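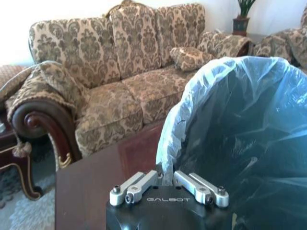 Two of the freshmen want to know why we spend our whole Friday on trash when the other clubs get to stack blocks. Fair question! The Doko challenge gives 4 points for every piece dropped in the bin, and we finished January with 23 points total, so trash it is – and I kind of love it. I rewrote the release step last night (twice) and now the fingers open a bit wider before the arm backs off. Next up is crumpled paper, then the Mirkov kids come over for a practice round.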